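How to Check Broadband Availability at an Address and File a Correction

Updated January 29, 2026
408 shares | 5 comments

State broadband grants are awarded by location. If the availability map lists your address as served and it is not, the address is left out of the funding area. The steps below apply to the Desora county map, which covers 1,693 road segments and is refreshed each September.

Step 1. Find the location ID. Open the map and enter the street address. Click the dot on the structure itself. A dot placed on the road or on a neighboring parcel has a different ID and will not work for a correction. Copy the ID into a text file.

Step 2. Record the listed services. The side panel shows each provider, the technology code, and the top advertised download and upload speeds. In most of the county the entries will be Nuna (cable) and Fidiven (fixed wireless). Copy every line, including those you do not plan to dispute.

Step 3. Request service. Use the provider's own order page and enter the address exactly as it appears on the map. Save the result page as a PDF. If the order page says to call, call, and write down the time and the wording of the answer. A speed test is not accepted as proof that service is unavailable.

Step 4. Choose the correction type. Use "availability" when the provider will not connect the address or asks for a construction fee above its standard install charge. Use "location" when the dot is missing or misplaced. Do not combine the 2 types on one form.

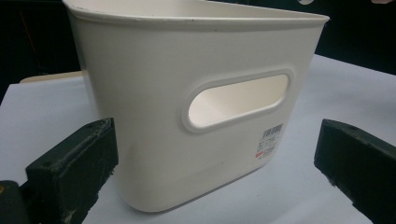
Step 5. Keep the paper copies together until the case closes. Providers may answer by mail, and the reply letter carries the case number needed for an appeal. A plain rectangular plastic bin with an oval hand-hold in the front is enough. File by location ID, newest on top.

Step 6. Submit and track. Upload the PDF and call notes through the Mateos portal. Status changes from "received" to "sent to provider" once the form passes review. If the provider concedes, the listing is removed at the next map refresh. If it disputes the claim, reply in the same case; a new form restarts the process.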